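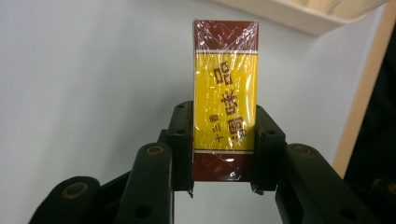 What happens to the trout that get stocked in Curnus Creek once the water warms up?
Most of them move down to the spring holes below the bridge, and the rest get caught before then.

Posted in January by Alina Vasiliu, thread starter

I ask because the hatchery cut our stocking from 10 trips a year to six. The notice says the creek holds more carryover fish than it used to. I fish the upper end and I don't see it. Has anyone caught a holdover above the old mill?

mudline60
Caught two last fall, both with worn fins, so they were stocked fish. They were thin. I would not call that a carryover population.

Zineb Abdel Hamid
I helped with the shocking survey in the Ultus stretch. We got good numbers of older fish there. The upper end was not sampled because the landowner didn't answer the letter. So you could both be right.

mudline60
Then the notice should say that. They are cutting trips on the whole creek based on one stretch.

Alina Vasiliu
That was my reading too. Is the survey posted anywhere?

Zineb Abdel Hamid
Ask the hatchery office for it. They mailed me a copy in three days. It has a table by site and the lengths are in the back.

vlad_creek
I'm fine with fewer trucks. Every stocking day there are 60 cars on the shoulder and the bank by the culvert is getting torn up. Put the money into fencing the cows out.

mudline60
Hatchery money can't go to fencing. It's a separate budget. If they drop the trips we just lose the fish.

vlad_creek
Some of it can. The county did a match on the Jovex farm and the hatchery fund paid for the plantings.

Zineb Abdel Hamid
The plantings, yes. The fence was paid for by the landowner.

Reader comments

tworiffles: We had the same cut on our creek. The spring fishing was slower and summer was no different.

P. in the valley: Please close the gate at the lower lot when you leave.

Alina Vasiliu: I sent for the survey. I'll post the upper end question to the hatchery manager when I have it in hand.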